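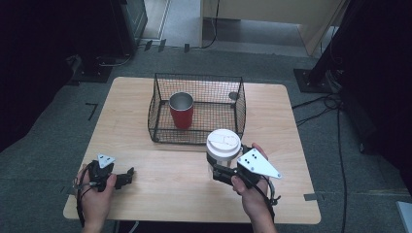
Bukola Ogundipe asked after our first talk why we were comparing two sets of finger pads when the grippers could be tested just as well with one. Our answer is in the results, but in short, the pads changed more than the motors did.

Gripper comparison, group report
Adelmo Longo and Saturnino Prieto

1. Setup

We used a pair of hand-held grippers, one in each hand, over a wood-grain table. The Drovden controller logged jaw width at 60 readings a second. Each run started with the jaws open above the bare tabletop, so the width could be zeroed. 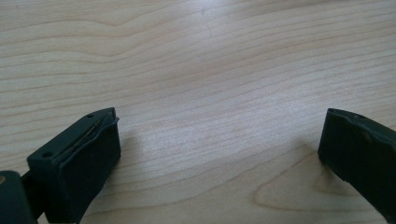

Fig. 2. Open jaws over the tabletop, pads facing each other.

2. Runs

We recorded 586 grasps over two sessions. Cups were the main object because their sides give a little under load. A run was thrown out if the log had a gap in it — this happened mostly in the first session, before we changed the cable. 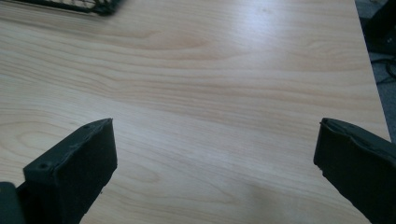
The softer pads held at a lower closing force but were slower to let go. The firmer pads let go cleanly and slipped more often on smooth lids. We did not expect the colour of the table to matter, but glare upset the width estimate when we worked it out from video alone.

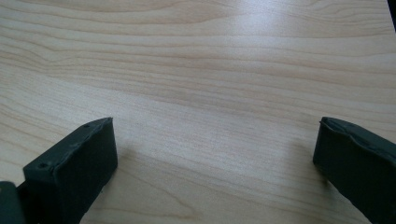 3. What we would change

Matte cover on the table. More grasps with the left hand. Renzo Sanna has suggested 2,000 as a target for next term, with both pad types split evenly.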